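Koretti tool roll with knife and tweezers – review

Posted Sunday, September 13, 2020
14 comments | 31 shares

Quick one tonight, I have a pile of model parts waiting and the glue is out. Short version: good roll, good tweezers, knife is fine, caps are a pain. Longer version follows.

Bought it back in May. Wanted one thing I could unroll on the table and have the small stuff right there. Before this everything lived in a coffee mug, tips down, and you can guess what that does to a pair of tweezers. Bent two of them that way. My fault both times.

I had a Dewulf roll before the mug. Nice looking, stiff as a board, never did lie down flat. Gave it away. The Koretti is soft and it opened up flat pretty much from day one. Black cloth, orange edging all the way round. The orange sounds like a small thing but I can find the roll in a dark bag without turning a light on.
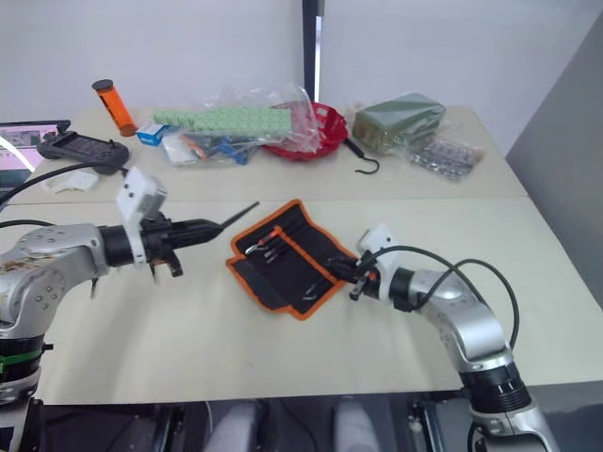
Table space is the real test for me. I work on one table and it fills up fast – parts in bags, packaging I should of thrown out, whatever I ordered last week and haven't opened. The roll goes in the middle and the rest gets pushed to the back. Open, it takes more room than I figured, so measure first if your bench is small. You can leave part of it folded if all you need is one end. I do that a lot.

The elastic. This was what I worried about. Cheap rolls go slack and then everything slides out the bottom when you pick it up. So far this one still grips. The strap is stitched down into loops, one tool to a loop, and thin handles stay put. Fat handles are a fight. You can get pliers in but it takes both hands and some bad language. If pliers are most of what you own, get a different roll.

Cloth picks up lint. All of it. Cat hair, sanding dust, thread. A strip of tape takes most of it off, a damp rag gets the rest. The fold at the bottom is worst, dust settles in there and you dont notice until you shake it out over your lap. I'd have liked a smoother lining.

Now the tools.

Tweezers – more kinds than I knew I wanted. Bent tip, flat tip, fine points. The bent ones I reach for every single session, you can see past your own hand. Flat ones are great for decals and for picking up anything you'd scratch with a point. Fine points meet cleanly on mine, held them up to the lamp to check. Spring is on the light side. I like that, my hand gets tired. If you're used to a stiffer pair like the Lastemo ones give it a week.

Knife – OK. Grippy handle, doesn't roll away on me. Blade it came with was dull after a couple of evenings so I swapped it. I buy blades in a box of 100 anyway. Collar needs a firm twist or the blade works loose, check it before you lean on a cut.

Caps – ugh. Clear plastic, they go on the tips. Good idea and they do save the points. But they're clear, and tiny, and the shapes don't all swap. The bent cap only goes on the bent pair. Drop one on a carpet and say goodbye. I now put each cap back the second the tool goes down, or I mean to. A bright color would fix this whole paragraph.

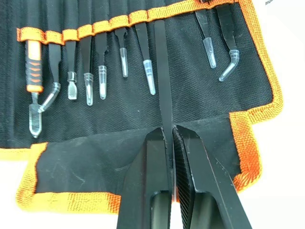 Good and not so good

Good:
Lies flat
Loops hold thin tools
Easy to spot in a bag
Nice spread of tweezer shapes

Not so good:
Lint magnet
Clear caps
Stock blade
Tight on thick handles

Would I buy it again? Yes, for the tweezers mostly. If you already own tweezers you like, look at the plain roll from Zavthorpe, it's sold empty and the loops are a bit wider. Havent used it long enough to say how the elastic ages.

Will update if a seam goes. Back to the glue.

Related
Zavthorpe empty roll, first look
Lastemo tweezers after a year
Which hobby blades stay sharp
Small bench storage ideas

Contact | Copyright 2020 | Back to top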